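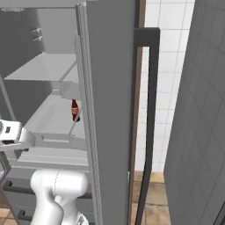 用遥控手柄给机械臂录示范，新手多久能录出可用的数据？

按我们用Andix这套遥操作套件的情况，第一个下午录的基本都要扔掉，第二天开始能留下一部分。开门、取物这类任务比在桌面上抓方块慢得多，要给自己留出练习的时间。

以下是使用两个月之后的评测。套件是四月到的，文章写于2024年6月，软件中间更新过一次，下面说的都是更新之后的版本。

一、买的是什么

Andix是一套给机械臂录示范用的遥操作工具，包括一对手持控制器、一个脚踏开关、一个接在电脑上的小盒子，以及录制软件。软件可以接真机，也可以接仿真环境，两边的操作界面是同一个。我们组里做的是厨房场景的任务，大部分时间用仿真，真机只在最后验证时用。

同一时期我们还试用了Stakeditz的拖动示教手柄。那是装在机械臂末端的一个握把，人直接抓着机械臂走一遍动作，软件把关节角度记下来。两种东西思路不同，价格也不在一个档次，但买之前大家问得最多的就是该选哪一种，所以放在一起写。

二、安装

Andix的安装不难。盒子接USB，控制器开机配对，软件装完重启一次。麻烦的是标定。标定要求操作者站在固定位置，把两只控制器依次放到几个姿势上，换一个人就要重做。说明书上写得很简略，坐标轴的方向只有一张小图，我们第一次把左右装反了，手往左移，机械臂往右走，录了半天才发现。建议标定完先做空走测试，上下、左右、前后各走一遍，再开始录。

脚踏开关的线偏短，电脑放在桌子上时刚好够到地面，电脑稍微往里放一点就不够了。我们另外加了延长线。

Stakeditz的手柄要拆末端法兰，装上之后再重新设负载参数。参数没设准，拖动的时候机械臂会自己往下沉或者往上飘。第一次安装花了一个上午。

三、手感

控制器本身不重，握久了手腕会累，主要是因为要一直悬空。踩下脚踏，机械臂跟手；松开脚踏，机械臂停住，人可以把手收回来换个舒服的位置再踩下去继续。这个设计是整套东西里最好用的部分。动作长的任务，比如先拉开冰箱门再把手伸进去拿瓶子，不可能一口气做完，中间总要换几次手位。松开再踩下时，机械臂没有跳动，录出来的轨迹在这个位置会有一小段静止，后处理可以剪掉。

位移比例可以调。默认是手动多少，机械臂动多少。接近物体时我们改成一半，精细一些。比例的切换在控制器侧面的按键上，按起来偏硬，按的时候手容易跟着抖一下，抖动也会被录进去。后来我们的做法是先松脚踏，再按键，再踩下。

夹爪开合用扳机控制，行程是线性的，可以停在半开的位置。拿细颈的瓶子时有用，张得太大容易碰到旁边的东西。

仿真里没有力的反馈，控制器只会在碰撞时震动。震动只分有和没有，轻轻擦到搁板和狠狠顶上去是一个感觉。新手常见的问题就在这里：夹爪的下沿蹭着搁板往前推，手上在震，不知道该往哪边让。画面上有一个接触力的数字，但是操作的时候眼睛顾不过来。

四、冰箱任务的实际情况

我们用得最多的一个任务是从打开的冰箱里取饮料瓶。选它是因为里面有搁板，上下空间都受限制，侧面还有门，手臂进去的方向不多。

取瓶的难点在进入的角度。瓶子立在搁板上，如果靠近门的一侧，夹爪从另一边水平伸过去比较稳，手臂的其余部分留在外面。高度要先对好再往里走，进去以后再调高度，很容易碰到上面一层搁板的前沿。深度判断是另一个问题。只看一个视角时，夹爪和瓶子在画面上好像已经挨着了，其实前后还差一截。Andix的软件可以同时开两个视角，另一个放在小窗里，小窗的大小不能改，这一点希望以后能改进。

颜色灰白的物体在仿真画面里边缘不明显，搁板的前沿和背板有时混在一起。我们把光照调强了一些，情况好转，但代价是每个场景都要单独设。

统计我们只做过一次。这个任务一共录了216条，删掉失败的、碰撞太重的、停顿过长的，剩下的拿去训练。最常见的失败是夹住瓶子之后往外退时瓶身磕到搁板前沿，其次是还没夹稳就抬手。夹空的倒不多。操作者在最后一段普遍着急，东西一到手就想往外拽。后来我们规定夹住之后停一拍再动，重录的就少了。

组里有人问过，失败的要不要留。我们的做法是单独存一个目录，打上标签，不进训练集。Andix支持录完当场打标签，踩两下脚踏算失败，踩一下算成功，手不用放下控制器，比回头一条条看回放省事。误踩也有，软件允许改最近一条的标签，再往前的就要到文件列表里去找。

五、和拖动示教比较

Stakeditz的手柄在真机上很直观。手上能感觉到碰没碰到东西，碰到了自然会让开，新人基本不用教。录出来的轨迹也平顺。

它的缺点也清楚。第一，人的手和身体会进到相机画面里，如果训练要用图像，就得另外处理，或者录完轨迹再让机械臂自己回放一遍重新采图。第二，机械臂伸进冰箱这样的空间时，人的手臂也要跟着伸进去，位置别扭，门还会挡着。第三，仿真里用不了。

如果任务在开阔的台面上，只要轨迹，拖动示教够用，也便宜。如果要图像数据，或者主要在仿真里做，就选遥操作。两样都买我觉得没有必要，我们最后把Stakeditz的手柄退了。

六、软件和数据

录制软件占用不高，和仿真同开没有明显卡顿。每条示范存成一个文件，里面有关节角度、末端位姿、夹爪开合、各个视角的图像和时间戳。图像的帧率和控制的频率不一样，导出时可以选按哪个对齐。默认按控制频率，图像会有重复帧，训练之前要留意。

导出的格式有几种，我们的数据管理用的是Collotex，导出之后要写一个转换脚本，字段名对不上。脚本不长，但Andix更新之后夹爪开合的字段从百分比改成了毫米，更新说明里没有提，我们导进去的一批数据数值全不对，重新转了一遍。建议更新之前先备份旧版本，更新之后拿一条旧数据对照。

中文界面有，翻译不完整，设置页里有几项还是英文。“重定位”和“重置”两个按钮挨着，前者只是把手位归零，后者会把整个场景恢复到初始状态。录到一半点错，这一条就没有了，而且没有确认框。

连续录制时间长了之后，控制器的位置会慢慢漂。表现是手没动，画面里的夹爪往一边偏。我们最长的一次连录了17条没有重新标定，后面几条明显能看出偏差。现在的习惯是每录11条做一次快速归零，归零本身很快。

电池能撑一个下午。两只控制器的耗电不一样，右手那只总是先没电，应该和扳机用得多有关。充电口在底部，充电时不能放在底座上，只能横着放。

七、售后

买了之后有一只控制器的扳机回弹变慢，联系了售后，寄回去换了一只新的，前后等了两个星期，期间没有备用件。换回来的这只配对时和旧盒子的固件版本不一致，要先升级盒子，升级过程中不能断电。文档在网站上，更新比软件慢，有些截图还是旧界面。

八、给准备买的人

操作者最好固定下来。不同的人录的动作习惯差别很大，有人先对高度再伸进去，有人斜着进去边走边调，混在一起训练效果不好。我们后来写了一页操作要求，规定进入方向、停顿位置和退出路线，新人先照着练，练到不看说明也能做完，再开始正式录。

座椅要能调高度，坐着录比站着录稳。显示器放在正前方，不要放在侧面，侧着看屏幕时手的前后方向会不自觉地跟着歪。

每次录的时间不要太长。录到后面动作会变快，质量会下降，自己感觉不出来，看回放才知道。

九、结论

Andix这套东西能用，脚踏和标签的设计比较实在，适合经常要录示范的小组。缺点是标定繁琐，没有力反馈，软件更新不够谨慎。偶尔录几条的不建议买，用键盘或者普通游戏手柄凑合一下就行。

满分五分的话给四分。扣掉的一分主要是因为更新改了字段单位不通知。

作者：Su

补充：有读者问左撇子能不能用。可以，设置里有左右互换，换完要重新标定。脚踏放哪只脚都行。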